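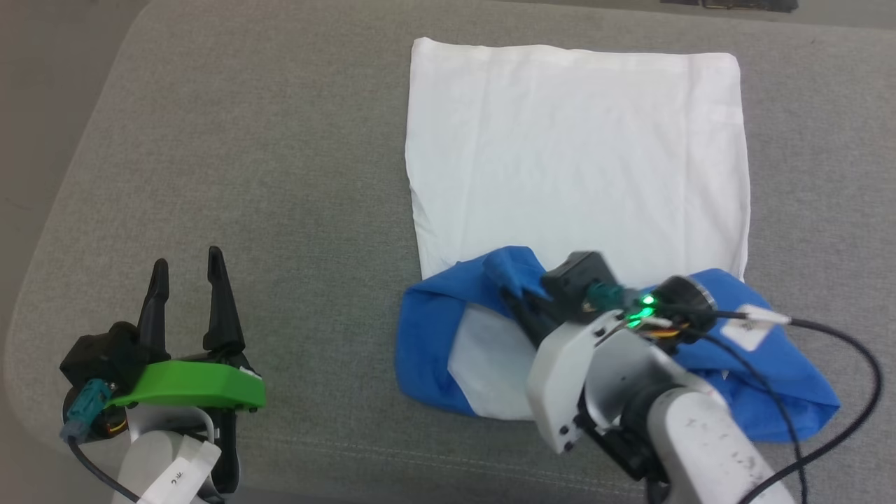
Válvula de corte Tenden 900 para gasoducto

Ref. 2173 – en stock, salida desde el almacén de Grundasbridge

Válvula de bola para líneas de gas natural, media y alta presión. Cuerpo de acero forjado, extremos para soldar o con brida. Sustituye a la Tenden antigua sin tocar la obra civil, misma distancia entre caras.

Datos rápidos
Presión máxima de trabajo: 70 bar
Peso con actuador: 1248 kg
Par de maniobra: en la hoja técnica, pedirla
Actuador: Prokik neumático o eléctrico (el manual solo bajo pedido)
Temperatura: –20 a 60 °C
Uso: estaciones de compresión, derivaciones, entrada a city gate

Qué incluye
Válvula, actuador montado y probado, juego de juntas, certificado de materiales. Pernos no. Los pernos van aparte, mirar accesorios.

Plazos
Con brida, tres semanas. Para soldar, cinco. En marzo cerramos taller por inventario, pedidos antes o despues. Si la línea está parada llamad y vemos – a veces hay una unidad de préstamo.

Instalación
Montar con la bola abierta. No soldar con las juntas puestas, que luego vienen las reclamaciones. El vástago puede ir vertical u horizontal, nunca hacia abajo. Prueba hidráulica antes de meter gas y secado completo de la línea.

Recambios
Juntas de asiento, kit de vástago y final de carrera Lapiņa. Los finales de carrera del modelo viejo no valen, el conector es distino.

Garantía de dos años desde la entrega. No cubre arena ni restos de soldadura en el asiento.

Precio según cantidad y extremos. Presupuestos y planos: Uchenna Etim, ventas técnicas, hasta las 17:00. Indicar siempre la referencia y la presión de la línea.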